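Flistwood Clothing Words
A small word list of garment and closet terms, version 3

Hello and welcome! This is the readme for the Flistwood list, a plain text collection of 1,000 everyday words and phrases people use for clothes, laundry and closets. It started as a handout for a sewing circle in Pistov and grew from there, mostly because somebody would say "housecoat" and somebody else would say "duster" and we'd lose half the evening to it (happily, I should add).

What's in the folder

words.txt has one entry per line: the term, a tab, a short meaning, another tab, and a region code if we have one. Please don't open it in a spreadsheet and save it back — the tabs go funny and I have to fix them by hand.

notes.txt holds the longer stories, 168 of them at present, for words that wouldn't fit on one line. The entry for "chifforobe" is my favorite and goes on far too long.

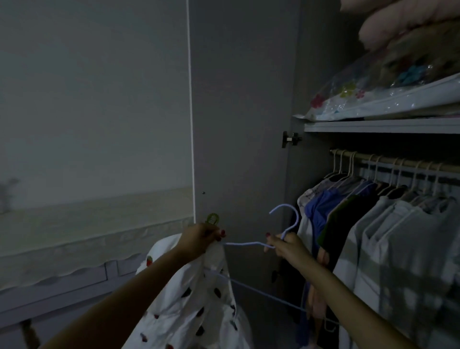
sources.txt tells you where each word came from. Most were sent in by readers, and 40 were copied out of old mail-order catalogs by Zorica Đorđević, who also sorted out our spellings of fabric names and has been very patient with me about "seersucker."

Known problems

The region codes are uneven. We have plenty for the Midwest and hardly any for the Gulf Coast, so a blank code only means that we never heard from anyone there. Shoes are thin too. Hats are in better shape than they were last March, though I still can't decide whether "toboggan" belongs under hats or deserves a note of its own.

A few meanings disagree with each other, and I've left them that way on purpose. If your grandmother called it a davenport coat, then that's what it was called in her house, and I'm glad to have it.

Using the list

You're welcome to copy it, print it, or build a crossword out of it. A mention of Flistwood is kind but not required. The Preltus reading group made flash cards from the "fasteners" section, and those are free to use as well.

Sending words

One word per message is easiest for me. Tell me where you heard it and, if you remember, who said it. I answer in the evenings, usually after eight, and new entries go in with the next version.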